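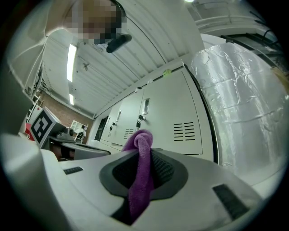

According to one reader of the Vernthorpe household almanac, a drying cloth is only as good as its last wash, and most people who grumble about smears have simply been too generous with the fabric softener. It is a fair point, and one that crops up in nearly everything written on the subject.

A microfiber cloth (also spelt microfibre) is a cleaning cloth woven or knitted from very fine man-made threads, usually a blend of polyester and polyamide. The threads are often split during making, which gives each one a good many edges for picking up dust, grease and water — and that is why such a cloth will often do a decent job with nothing more than a splash from the tap.

Care

Cloths are best washed at 40 degrees, away from cotton towels, which shed lint that clings stubbornly to the fine threads. Softener leaves a coating and is best left out altogether. Many households like to keep 2 colours on the go, one for the kitchen and one for the bathroom, so that the two never meet.

See also: Chamois leather; Dishcloth; Tea towel

Last edited 20 July 2021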